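Folding Large Cloths - Speaker Notes
Rerkimstead Linen Workshop, July 22, 2023 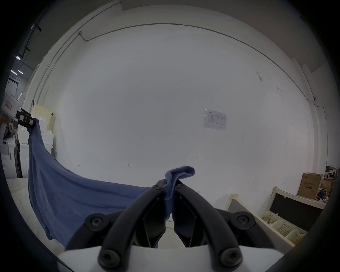
Slide 2: Start with the edge
Hold up the blue cloth. Find the hem first, then a corner. Lift both and let the middle sag - don't pull it tight yet. Ask the room which way the folds run.

Slide 3: Halves, then thirds
Corner to corner, smooth down, fold in half. Thirds come last. The Burnwood shelves take 11 folded cloths each, so keep the width the same. Pause for questions. Hand out the fold sheets.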